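A shelf for the cups

I have too many cups and too few cabinets. When I moved into the apartment on Lương Street, the kitchen came with one wall cabinet, and the plates took all of it. For most of last year the cups lived next to the sink on a dish towel. The towel was always damp and I was always moving things to wipe under them.

Sang Tô, who I used to work with, had the same problem in a smaller kitchen and fixed it with a cup shelf. It's a plain board on thin black legs, the kind sold for spices or plants. I bought one in October at Hekow, the home goods store by the bus depot. It cost $14. They had a longer one for $30 but it would have covered the outlet.

The idea is simple. The board lifts the cups off the surface, so they stand in one row and you can take any of them without shifting the others. A rack like this doesn't hold much, so you have to pick what goes on it. Three cups standing close together look like this.
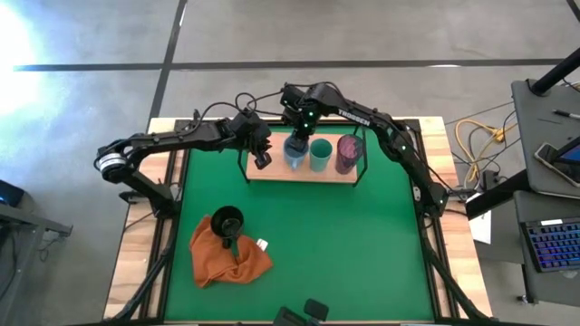

Photo: Tainá Quintana

The blue-gray, the teal and the dark purple go well together. I like the purple one best. It's see-through, and the ridges make it easy to hold on to when your hands are wet -- at least that's true of the ridged ones I have at home. The black mug sitting on the orange cloth is the one I would worry about. A mug left tipped on a bunched-up cloth is one pull away from the floor, and I have lost two that way. Now I put the mug up first and deal with the cloth after.

I tried a few different orders on my own shelf before I settled on one. My first try was by how often I use them, with the coffee mug closest to the stove. That worked for a week. Then I washed everything at once and put it all back any which way, and I couldn't remember what the order had been.

Sorting by height has lasted longer. You don't have to remember anything because you can see when a cup is in the wrong spot. The short ones go on the left and the tall ones go on the right. I'm left-handed, so the short mugs end up on the side I reach from, and I don't knock over a tumbler to get to my coffee. If you're right-handed you may want to flip it.

Handles took me longer to figure out. I used to turn them all to the side, and they bumped into the next cup and used up space. Turned to the front, they stay out of each other's way and you can grab one without looking. 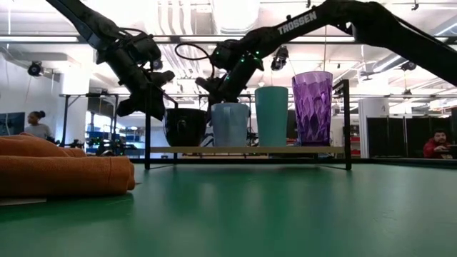
The other thing I changed was the towel. It used to sit right under the cups, and now it stays folded off to the left, where I can get at it but nothing stands on it. I use a thick one with a stitched edge from Tasard. The thin ones I had before wouldn't stay folded. I wash it with the sheets and have a second one in the drawer.

A few notes if you want to set up a shelf like this.

Measure the depth of your counter first. Mine is shallow and the feet of the rack come closer to the front than I expected.

Push it to the back. When I had it in the middle I kept hitting it with the cutting board.

Check that it sits flat. Mine rocked a little until I put a felt pad under one foot -- the pads came in a pack of 188, so I also did the chairs.

Wipe the board when you wipe the counter. Cups that go up wet leave rings on wood, and I already have one ring that won't come out.

I still have more cups than the shelf will take. The extras are in a box marked Drekden, after the shop where I bought most of them, and it's on top of the fridge for now. Sang says he'll take four of them next time he drives over.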